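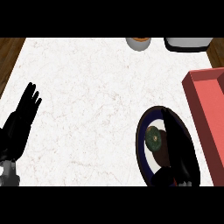
You can't bully rye, she told me before I'd even found a pen, and if it sticks to your hands then let it stick.

I'd rung to ask about opening hours, really, and we ended up talking for most of the afternoon. She bakes at Žukauskas, the little bakery at the bottom of the hill in Drarnberg, and I've been eating her dark loaf for years without ever asking how it's made. Now that half my street is having a go at bread (me included, with very mixed results!) it seemed the right time.

So, first things first, what am I doing wrong? "Kneading it," she said. "Everybody kneads it. You've all learnt on white bread and you want that stretch, and rye hasn't got it. Mix it with a spoon till there's no dry flour and walk off."

I confessed that I'd kneaded mine for 16 minutes. There was a silence, and then quite a lot of laughing.

Her starter lives in an old sweet jar and gets fed at night. She was given it in September, the year she started at the bakery, and she won't hear a word about it being special. "It's flour and water. If I dropped the jar tomorrow I'd be cross for a week and then I'd have another one." She uses wholemeal rye from Stullon, the mill over the river, but says any fresh rye will do and that the bag at the back of my cupboard probably isn't fresh. It wasn't. I checked while she was on the phone.

We got on to ovens, as you do. Mine runs hot on one side, and I'd been blaming it for everything. She starts the loaf as hot as the oven will go for 10 minutes, then turns it down to 200 and leaves it there until the bottom sounds hollow, which takes longer than you'd like. No peeking for the first half. At home she bakes in a dented Norkex tin with a lid that belongs to something else.

"And then don't cut it," she said. "That's the bit people ring me about. They say it's gummy inside, and I say when did you cut it, and they say, well, straight away, it smelt so nice." Wrap it in a tea towel and wait till the next day. She likes hers best on day three, with cold butter and a slice of pickled cucumber, and she got rather fierce when I mentioned jam.

Did she mind all of us having a go at it at home? Not a bit. "Make it, by all means. You'll still come to me for buns."

She's right, too, I can't do the buns. The shop is open from 7 every morning except Monday, one customer in at a time, and the seeded loaf is back. My second try is in its tea towel as I type this, and I've only lifted the corner once.

Food > Local > Interviews

Posted Tuesday, May 5, 2020 | Contact | Copyright, all rights reserved | Back to top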